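Gulex project, tabletop data group
Minutes of the meeting of March 1, 2023, Drallville office

Hrefna Hjaltadóttir opened the meeting and thanked everyone for coming in, especially the two colleagues who had driven over from Sokthorpe in the rain. The previous minutes were approved with one spelling fixed.

Hrefna reported that the kitchen set now stands at 940 recorded demonstrations, of which 22 were set aside because the operator let go of the controls too early. She was very pleased with the pace and said so more than once – we were all happy to hear it. There was a long and friendly talk about whether small food pieces should be scattered or kept in one pile at the start of an episode, and we agreed to go on doing some of each.

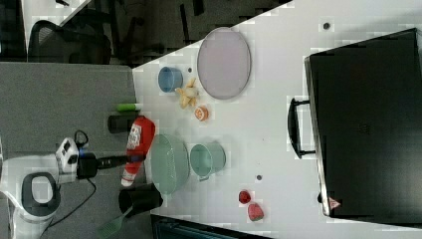 The next point was the written instruction that goes with each episode. Bittencourt would like shorter sentences, with the object named the same way every time, so a cup should not turn into a mug halfway through the list. Hrefna will write up a word list and send it around before the next session.

It was also agreed to record 200 more episodes in March, with 3 operators taking turns, and to change the layout of the table between turns. Sokthorpe asked for more episodes with cups lying on their sides – a good idea, and everybody said so.

Any other business: the sign-up sheet for the early sessions is still open.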